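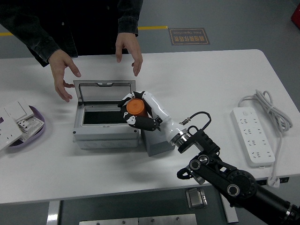 Report on a Visit to the Pletov Assembly Hall, Flustham

In January a delegation of the Gebreyes Institute visited the assembly hall operated by Pletov in Flustham. The purpose of the visit was to assess whether current machines can take over small electrical assembly and simple household repair. The delegation was received by Quentin Bouvier, head of operations, and was led by Gemechu Mamo of the Institute's work and technology section.

Mr. Bouvier opened the morning with a short account of the hall, which covers 2948 square meters and employs 200 people. Two robot stations are in use for trials. The remaining benches are staffed by hand.

The delegation then observed work at the station marked "Fine Operation." The tasks under study involve junction boxes, wall switches, sockets and power strips, handled by a robotic hand with jointed fingers. Placing a part into an open box was judged within reach of the present equipment, provided that the box and the part are laid out in advance. Loose cable remains difficult. Staff reported that a coil seldom lies the same way twice, and that closing a hinged lid over wiring still calls for a person at the table.

Discussion after lunch turned to the home. Mr. Mamo asked whether a hand trained at the bench could change a wall switch in an occupied apartment. Mr. Bouvier replied that Pletov makes no such claim at present, and that work of this kind should stay with licensed electricians.

The delegation thanks Pletov for its hospitality. A second visit, to the Piretti workshop, is under consideration.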